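O clube de pão da Tirholm volta em setembro

Boas notícias para quem passou o verão a perguntar: o clube de pão recomeça a 07/09/2026, na cozinha grande da Tirholm, e desta vez com o dobro das bancadas! Em julho tivemos 60 inscritos para 50 lugares, e custou-nos muito deixar gente de fora (a lista de espera passa agora para a frente da fila, podem ficar descansados).

O tema do trimestre é o centeio. Quem nos convenceu foi o Aarne Tikkanen, que padejou durante anos na padaria Partanen e trouxe na mala um fermento escuro, azedo, com um cheiro a maçã que não me sai da cabeça. Provámos o primeiro pão feito com ele ainda antes das férias e desapareceu com manteiga e sal em poucos minutos. O miolo é denso, húmido, e no terceiro dia está melhor do que no primeiro.
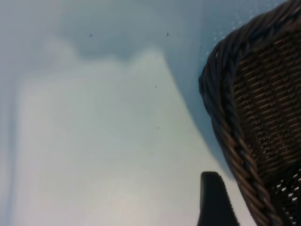
O que vamos fazer em cada sessão

Na primeira noite alimentamos o fermento e cada pessoa leva um frasco para casa. Tragam frasco de boca larga, com tampa que não feche à pressão. Na segunda amassamos, se é que se pode chamar amassar àquilo: a massa de centeio cola-se a tudo, e o truque do Aarne é trabalhar com as mãos molhadas e uma espátula, sem juntar mais farinha por muito que apeteça. A terceira fica para o forno e para a prova, com sopa e queijo da serra.

A farinha vem do moinho de Gavent, moída na véspera. Encomendámos 196 quilos, que devem chegar para as sessões e ainda para vender sacos pequenos a quem quiser repetir a receita em casa.

Uma palavra sobre a fermentação, que foi o assunto de metade das mensagens que recebemos. O centeio tem pouco glúten e não cresce como o trigo, por isso não esperem que a massa duplique. Olhem para as fendas na superfície polvilhada: quando abrem como terra seca, é hora de ir ao forno. 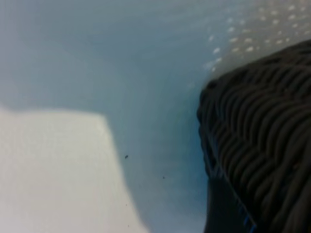

Numa cozinha fresca isto pode levar uma tarde inteira, e numa noite quente de setembro bem menos. Eu já deixei passar o ponto duas vezes e comi o resultado na mesma, em torradas finas, com muito gosto.

As inscrições fazem-se no balcão da Drallell ou respondendo a esta carta. Quem tiver livros antigos de padaria para emprestar, traga-os também, que estamos a montar uma prateleira!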